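The hallway, continued

Last updated: 10 Mar 2024
14 comments

I have been trying to choose a color for the hallway since May, and I would like it noted that I have not been idle. I have opinions on brown now. I have opinions on beige that I've had to be asked to stop sharing at dinner.

The trouble is that no color will sit still long enough to be bought. You pick a decent plain brown, you look at it again with the light coming from somewhere else, and it has gone pink on you.

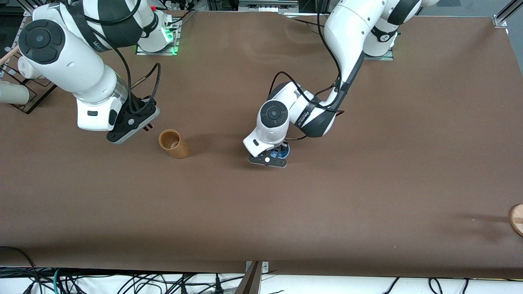
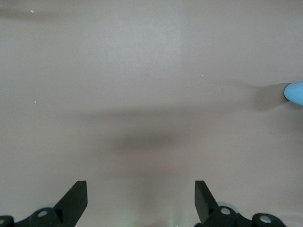 Brown in the first one, a pinkish beige heading for mauve in the second.

The hallway gets its light from a frosted window over the front door and a ceiling fixture that came with the house and looks like an upside-down cereal bowl. Between the two of them they can turn any respectable neutral into something you'd find on a bridesmaid. The current color was described by the previous owners as "cream." In the morning it is cream. By four in the afternoon it is the color of a bandage.

So I went to Borbély, which is the paint store past the car wash, where they still have a person at the counter who will look at you with pity. I told her I wanted a warm brown, on the light side, nothing too yellow. She handed me the Flunen fan deck, which has up to 41 browns in it depending on whether you believe the last strip is brown. I don't. I think the last strip is gray and somebody lost an argument.

The names are no help. I had expected the usual bakery items, and there were plenty of those, but Flunen has also moved into feelings. There is a brown called Second Thoughts. There is a beige called Kept Promise, and directly next to it, a shade lighter, is one called Aunt. Just Aunt. I brought Aunt home because I wanted to have her in the house for a while and see.

Aunt was fine on the card. Taped up by the coat hooks she went the color of canned salmon.

My neighbor Nives Sala came by to return a ladder and stood looking at my row of taped-up cards for longer than was polite. She painted her whole downstairs white one weekend nine years ago and has never spoken of it again, and I believe she thinks of this as having a personality. She pointed at the one she liked. It was the existing wall, in a gap between two cards.

After that I bought sample pots, which is how they get you. A card is free. A pot is the price of a sandwich, and you need a brush, and then you need a second brush because you left the first one on the edge of the sink to deal with later. I bought two from Flunen and two from Nitness, the other line they carry, which is thicker and smells like a new shower curtain. I painted squares on the long wall, then some more squares lower down, because I had read that you should look at a color both at eye level and near the baseboard. I don't know who is looking at my baseboards. I'd like to meet them.

The squares stayed up all winter. They became sort of a feature. A man who came to look at the boiler asked if they were something to do with the damp.

I did get one good piece of advice, and it came from Rosimeire Meireles, who I used to share an office with and who once repainted the same bathroom three times in a single year, so I figure she has seen things. She told me to quit looking at the squares against the old paint. The old color leans on the new one, she said, and anything looks brown next to something pink and pink next to something brown. Paint a big sheet of cardboard, leave a white border all the way around, and carry it from wall to wall. Look at it in the morning, look at it with the lamp on, and then look at it when you're in a bad mood, that being how you'll mostly see a hallway anyway.

I did what she said. I used the box the dishwasher came in. For a week I walked a dishwasher box around my own house like a man trying to get it a job — and I have to say it worked, in that it ruled out everything. Second Thoughts turned green by the stairs. The thicker of the Nitness ones was lovely for about an hour around lunch and the rest of the day looked like the inside of a purse.

Which leaves Konano. It's a flat brown, a bit like cardboard, and it's the one I noticed on the first trip and put back because it seemed too obvious. On the box it looked so much like the box that I lost track of where I'd painted. It doesn't go pink. It doesn't go green. In the bad-mood test it looked like it was in a bad mood too, and I found that I liked the company.

I've ordered two gallons. The counter lady asked if I wanted eggshell or satin and I said I'd have to get back to her.

Nives has asked for her ladder to be left out of it this time. I'm looking at ladders.

Shared 6 times
Leave a comment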